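Tridura Builds Kitchen Practice Set for Two-Armed Robots in Simulation

August 22, 2025
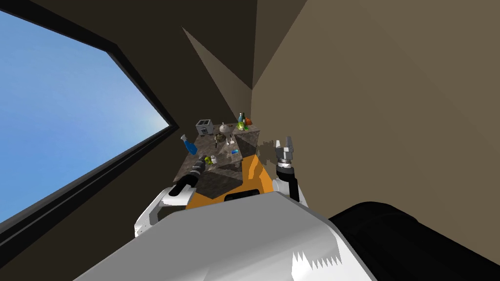

Tridura has started recording examples for a learning system meant to teach two-armed robots how to handle a crowded kitchen counter, the company said this week. All of the recording is being done in simulation, at its office in Sitthichai.

The project is called Mimside. Operators steer the simulated robot through short household jobs, such as moving a bowl or clearing a corner of the counter, and the software saves the motion of both arms along with the view from the robot. The saved runs are then used to train a control program that tries to do the same jobs without an operator.

The team plans to collect 2000 runs before the end of October. Each run covers one job from start to finish, and the layout of the counter is changed between runs so that the program does not simply memorize where things are.

"If the toaster is always in the same corner, the program learns the corner," said Manee Thammasiri, who leads the recording work. "We want it to look for the toaster."

The company has 18 operators working in two shifts. Most had no background in robotics when they were hired – training takes a few days, and new people spend the first of them just opening and closing the grippers and getting used to the delay in the controls.

Failed runs are kept too. Operators mark the point where a job went wrong, for example when an object tipped over or a gripper closed too early, and those runs are stored in a separate group. Jirayu Kaewmanee, an engineer on the project, said the team has not decided how much of that material will go into training.

Round and slippery shapes have been the slowest to record. Bottles and lids also give trouble, Kaewmanee said, and the simulator's handling of contact between thin objects was reworked twice this summer. Runs made before the second change are being checked again.

The simulator is built on Clirkivik, a software package Tridura licensed last year. Room layouts, lighting and wall colors can be switched from a menu, and 26 layouts are ready for use. More are planned, including some with sinks and open drawers.

Tests on a physical robot will come later. Pascal Renaud, who manages the project, said the company wants to see steady results in simulation first and has not set a date.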